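Hostthorpe Under-Fives
Termly play equipment check: the home corner and pretend shop
Checked by: Sumathi Marar
Room: Messina Room
Month: December
Sheet 206

Before I start, thank you to whoever left the kettle filled for me. I have gone into more detail than the form really has room for, as usual, but the home corner gets more use than everything else in the building put together and I would sooner write too much than too little.

1. Table and cover

Table steady, legs locked: Yes
Comment: Leant on each corner in turn and it stayed put. The catch on the window-side leg is stiff, so please push it until it clicks and then give it one more push for luck.

Cover clean and lying flat: Mostly
Comment: I am very fond of the green and white squares, and the children use the lines for parking things on, but the cover does wander. Smooth it towards the wall when you set up and check that nothing hangs low enough for a crawler to get hold of. A wipe with warm soapy water is plenty, no sprays please.

Marks or holes in cover: Keep an eye on
Comment: Small spots do turn up. If one wipes off, lovely. If it has an edge you can feel with a fingernail, write it in the book and we'll see about a new length from Grorkadora. The old receipt is in the tin, number 2289, should they ask.

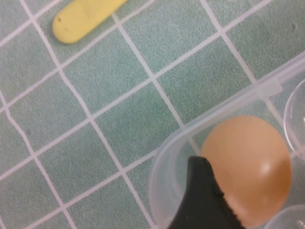

While you are down at table height, run a finger along the rims of the clear containers, taking the corners slowly. See-through plastic is a devil for hiding a split, and I find it easier with my eyes shut (yes, I know how that looks to parents coming in early!). Anything sharp goes straight in the bin, however much somebody loves it.

2. Loose bits

Flat sticks and other long pieces: Pass, with a note
Comment: Bend each one gently before it goes back in the pot. A crease across the middle is usually where they snap, and then you have two pointed ends and a tearful customer. They are for the table only, and nobody walks about with one in their mouth, including helpers who are tidying up with both hands full.

Small parts for the babies' mornings: Action needed
Comment: Everything on this table should go up on the high shelf before the babies arrive. I found a button under the till last time. I've no idea whose it was, but it was just the size to worry me.

3. Egg tray and eggs

Tray whole, handles smooth: Pass
Comment: Do look at the little handles at the ends, as they take all the strain when two children both want to be the shopkeeper. The cups collect crumbs and sand too. Tip the tray upside down over the sink first and you'll save yourself a lot of poking about with a cloth. 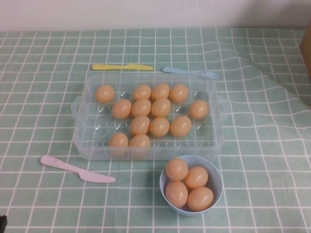

Item 3: clear egg tray with some of its cups filled.

Eggs sound, no splits or loose seams: Pass
Comment: Squeeze and turn each one. I rather enjoyed this part and it took longer than it should have. There is no need to fill every cup before opening time; the children like having gaps to put them in, and the very little ones will spend a whole song moving one egg from place to place.

Eggs washed: Due
Comment: Please do these at the end of term with the tea set, and dry them properly before they go in the Brulum box. Last winter they went away damp and the box smelt of ponds until nearly Easter.

4. Around the table

Floor clear for 46 cm on the open sides: Yes
Comment: Measured with the tape from the drawer. Do fold down any delivery boxes when you can, as they creep back in.

Wall behind, no pins or loose hooks: Pass

Still to do
Free off the stiff table catch.
Label the high shelf.
Wash and dry the eggs and the tea set.
New cloths for the sink, the old ones are past saving.

Next check after the holidays. If you'd like to do it alongside me, I'd be glad of the company, and I'll bring the ginger biscuits.

S. Marar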